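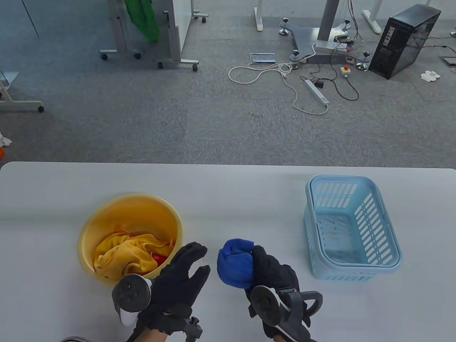
4. Quiet as a Product: What Walkers Say They Came For

Filed under: Leisure Studies / Waterways and Trails

The towpath at Clusden has been sold as an escape from people for as long as anyone has sold it to people. Its first leaflet promised solitude and gave the bus times. The section below takes up that contradiction, using the walking diaries introduced in Section 2 and the interviews that Mutua Kimaro carried out along the stretch between Clusden Lock and the Paredes footbridge.

We asked 40 walkers to keep a diary of a single outing. They were told to write down whatever they liked, in whatever order, and they took us at our word. Several diaries are mostly about lunch. One gives a full page to a heron and a single line to the remaining miles. What the diaries share is a habit of grading the walk by how few other walkers were on it, usually in the opening sentence, and usually with some pride, as if the writer had arranged it.

Claims of emptiness did not sit well with the rest of the entries. A diarist who "had the whole canal to myself" went on to mention a man with two spaniels, a family feeding ducks, a boat crew asking for help with a gate, and a line at the cafe. We do not think she was lying. Boaters, dog owners and people holding ice cream seem to be counted by most visitors as part of the canal, along with the ducks. The people who spoil the quiet are those who look as if they came for the same reason as the writer and got there first.

Hollis (see Section 2) calls this group "rival walkers," and we have kept her term. Joanne Hollis first used it for hikers on hill trails, where rivals can be seen coming from a long way off and resented at leisure. On a towpath they appear at a bend and must be greeted. The greeting matters more than we expected. Walkers who traded a few words with a stranger were more forgiving of company for the rest of the day, while those who got only a nod tended to remember the nod. (The second author, who walks with his head down, has been asked to reflect on this.)

Figure 4 sets the diary ratings against the season of the outing. Ratings for November are the highest in the set, although the same diaries complain of mud, a closed pub and, in one case, a lost boot. We read this with care. A person who goes out on a canal in November has already decided to enjoy it, and is unlikely to hand the satisfaction back over a boot.

The pubs and cafes are harder to place. Nearly every diary treats them as a reward, and nearly every interview treats them as the source of the crowds. The Multetti, a cafe in a former toll house beside the second lock, was praised for its pie and blamed for its parking lot, sometimes by the same person, who had parked there. When Kimaro asked whether the path would be better without it, the usual reply was a long pause followed by a question about where one would then use the restroom.

None of this would surprise the people who run the path. The Vorkano trail guide, in print since 2000, has always listed its quiet stretches by name – a generous policy, and a fairly reliable way of ending the quiet. Readers told us they trusted the guide but wished it sold fewer copies. We return to the guide in Section 5, where the wording of its route descriptions is compared with the diaries kept on the same routes.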